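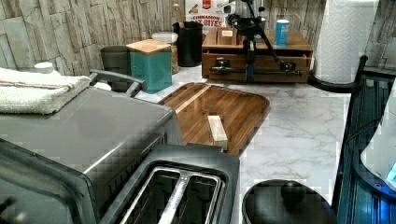 4. Evaluation of the Kovberg Counter Kit

4.1 What the kit contains and what is claimed for it

The Kovberg Counter Kit is sold as a complete package for teams that want to record and replay household handling tasks without building their own rig. The order we reviewed came with the recording software, a calibration routine, a set of mounting parts, a printed task guide and a year of remote support from Solanki, the regional distributor. The arm is supplied separately. The task guide lists 13 short tasks, all of which can be laid out on one kitchen counter, and the vendor states that a team with no earlier experience can move from unpacking to usable recordings without outside help.

We tested that claim at the Nerkthorpe site using the software release of 2023-07-25. No later update was applied. Two operators shared the work, and each completed the same short training course before recording began. The course is part of the purchase price and is delivered as a set of videos with a written check at the end. Both operators had used a hand controller before, but neither had worked with this vendor's software.

In total the operators recorded 1,925 episodes. An episode starts when the operator presses the record pedal and ends when it is released, whatever the state of the task. Episodes that were stopped early were kept and labelled, as the kit's own log treats a stopped episode as complete unless the operator enters a reason code. This behaviour is described on a single line of the manual and is easy to miss. Other users should check it before comparing their totals with ours.

4.2 Counter layout and clutter

The task guide asks that the counter be "stocked as in normal use". It gives no further rule. We took this to mean that appliances and dry goods should stay in place during recording, and that only the items named in the task should be handled. The guide also recommends that the overhead view be checked before each block, with the arm in its rest pose and again with the arm extended.

The second of these checks proved the more useful. When the arm reaches over the work area its body hides a large share of whatever lies under it. In Figure 2 the tray directly beneath the arm shows only in part, while the snack bag on its right side and the tea box and spice jars on the board further over remain in view. Items placed toward the sides of the counter were therefore preferred as targets wherever the task allowed a choice. Cable routing also matters. The supplied clips hold the cables close to the arm along its lower column, but the loops near the end unit are left to the installer, and the manual has no drawing for them.

Figure 2. Overhead view with the arm over the work area. Pantry items lie on the board at right.

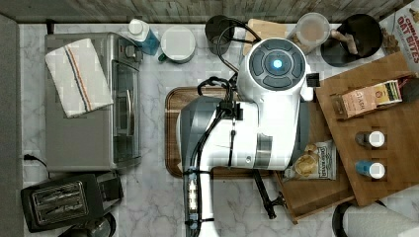
4.3 Camera placement and calibration

Calibration is done with a printed target and a guided routine in the software. The routine is clear and was repeated at the start of each recording block. It reports a single pass or fail result. A numeric error would have been more helpful, as a pass tells the operator nothing about how close the rig is to the limit. We asked Solanki whether the value could be shown and were told that it is stored in a support file which customers can request but cannot open themselves.

The kit allows for several viewpoints and leaves their placement to the buyer. We settled on an overhead view and lower views across the counter. The lower views lose some of the far side behind tall objects, but they keep the gripper end visible through more of each reach. We consider the loss acceptable for tasks with a single target and less so for sorting tasks.
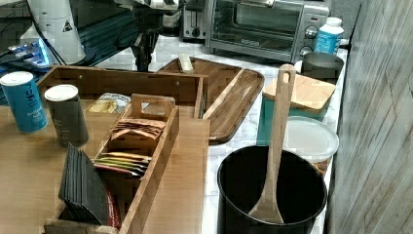
Storage tasks make up the hardest part of the guide, and they are also where the kit's written instructions are thinnest. The guide defines success as the item being "in its place", with no word on what that means when one holder sits inside another. Our layout raised the question at once. The tea caddy is nested in the open bamboo organizer (Figure 3), so that a sachet can be inside the organizer, inside the caddy, or caught between the two. The flat black packets standing on edge beside the caddy lean slightly, and the red packet lies between that stack and the caddy wall. We scored an item as placed only when it was released inside the holder named in the task prompt. Items that came to rest in the outer box were scored as misses even where a person might have found the result good enough.

This rule is stricter than the vendor's. It was fixed before recording and was not changed. The software has no field for partial success, so the operators entered these cases under the general code and added a typed note. Notes are limited in length and are not included in the standard export, and we had to pull them from the local log by hand.

4.4 Fixed furniture and the drawer task

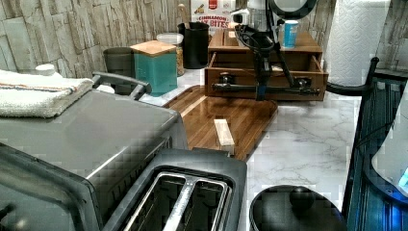
The drawer task is the only one in the guide that depends on a part of the furniture moving. Clikcombe, who supply the mounting hardware bundled with the kit, provide a clamp that can be set up by one person with hand tools. Fitting it took longer than any other step of the installation, mostly because the instructions assume a cabinet fixed to the wall. With a free-standing organizer the installer has to decide where the load should go. In our layout (Figure 4) a horizontal rail with knobs spans the opening of the drawer, and the arm hangs down in front of the organizer with the drawer pulled open. The cup on top of the organizer is a separate matter. It was treated as clutter under the rule in Section 4.2 and was not named in any drawer prompt. The small block on the cutting board nearer the front served as the pick target for the tasks that begin away from the drawer.

Two limits of this set-up should be stated. The first is that the drawer prompt in the guide does not say how far open the drawer must be at the start, and the software does not record it. We marked a start position on the inside of the drawer and asked the operators to return to it between episodes, but compliance was checked only by eye. The second is that the board's position was allowed to drift between blocks. The guide permits this and describes it as a source of useful variety - a fair view for training data, though it makes direct comparison between blocks harder.

4.5 Support and running costs

Support requests were sent through the Solanki portal. Replies were polite and usually correct, but questions about mounting were passed on to Clikcombe and came back through the same portal with the original attachments removed. A shared ticket would avoid this. The support term on our order runs to December, after which fresh calibration files can be obtained only under a paid renewal. The renewal terms are not printed in the task guide or on the order form, and a buyer should ask for them in writing before the kit is installed.

The recording software will run without a current support term. Export will also continue to work, in the older of the available file formats. We did not test whether episodes recorded after the term ends can be merged with earlier ones, and the vendor's documents do not address the point.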